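Section 2: Charging and first use of your Badico Pallus portable power station

Thank you for bringing home a Pallus. We know it's tempting to plug in the esky fridge and head straight for the coast, but please set aside an evening for this section first. The unit leaves our workshop in Clitanden with only a part charge, and the first full charge is how the battery gauge learns where the top of the battery is. A gauge that has skipped this step will still work, it will just tell you fibs for the first few weeks.

What you'll need

The Pallus itself, the grey mains lead, the folded solar lead (it's tucked under the cardboard tray, and plenty of people put it out with the recycling by mistake) and a power point you won't need for anything else overnight.

First charge from the mains

1. Stand the Pallus on its rubber feet on a hard, level surface. Carpet, doonas and car upholstery all block the vents underneath. Leave a hand's width clear on both sides so the fan can breathe.

2. Check that the main switch is off. The little window beside it should be black.

3. Push the grey mains lead into the socket marked IN. It's a snug fit the first few times, and you'll feel a click when it's home. Plug the other end into the wall and switch on at the wall.

4. The display wakes up and shows a percentage with a small moving bar. If you see the bar but no percentage, give it a minute or so. It's only counting its cells.

5. Leave it alone until the display reads 100 and the bar stops moving. A first charge takes up to 12 hours. The fan will come and go during that time and may sound quite busy on a warm evening.

6. Switch off at the wall, then remove the lead from the Pallus. Please hold the plug and not the cable.

Note: You can run small things from the USB ports while the unit charges, but for this first charge we'd ask you not to. Every bit of power going out confuses the gauge a little.

Caution: Never charge the Pallus in an enclosed cupboard, under a bench seat with the lid down, or in a parked car in the sun.

Charging from a solar panel

Any panel with the matching round plug and an output within the range printed on the rating label will do the job. If you bought the Kumarasinghe folding panel as part of a bundle, it's already matched and you can skip straight to step 2.

1. Compare the voltage on the back of your panel with the rating label on the base of the Pallus. If the panel's figure is higher, stop there and have a chat with us before going any further.

2. Unfold the panel in full sun and lean it so its shadow falls squarely behind it. Even one branch across a corner will knock the charge rate down more than you'd expect.

3. Keep the Pallus in the shade. The lead is long for exactly this purpose, so do use all of it.

4. Connect the solar lead to the Pallus first and the panel second. When packing up, go the other way around - panel off first, then the Pallus.

5. Check the watts figure on the display, then shift the panel a little and look again. It's worth doing this at morning tea and once more after lunch.

Note: On a dull August day you may see the figure drop away to nothing and come back as the cloud passes. The unit looks after itself and you don't need to unplug anything.

Choosing a spot at camp

The Pallus isn't waterproof. It will forgive a stray drip, but it won't forgive a puddle, so get it up off the ground if there's any chance of rain or heavy dew. A low outdoor table does nicely, as does a solid crate. Make sure whatever you choose sits flat and doesn't rock when you lean on it, and keep the leads on the side away from foot traffic, dogs and small cricketers.
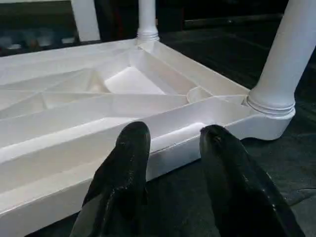 Moulded plastic table, lying upside down, showing the ribs on its underside.

Before you set the Pallus down on any table, press on each corner in turn. If one corner dips, move the table or pack under the leg until it's steady. Don't sit the unit on a cloth, pretty as it may look, as the vents are on the base.

Switching on for the first time

1. With the battery at 100, slide the main switch across and wait for the green light.

2. Press the button for the output you want. AC and USB have separate buttons, and each one only uses power while its light is showing.

3. Plug in your appliance and turn it on. Start with something modest, like a lamp or a phone charger, so you can get used to the display.

4. When you've finished, turn off the appliance, then the output, then the main switch.

If the display shows code 236, the appliance is asking for more than the Pallus can give. Unplug it, hold the AC button for 2 seconds until the code clears, and try something smaller. Kettles, toasters and hair dryers are the usual culprits.

Caution: Do not connect the Pallus to the wiring of a house, shed or caravan. It's for plugging appliances into directly.

If you get stuck at any point, ring the number on the warranty card and ask for Sepehr Nouri on the support desk, or leave a message and he'll ring you back. Have the serial number handy. You'll find it on the base, just under the rating label.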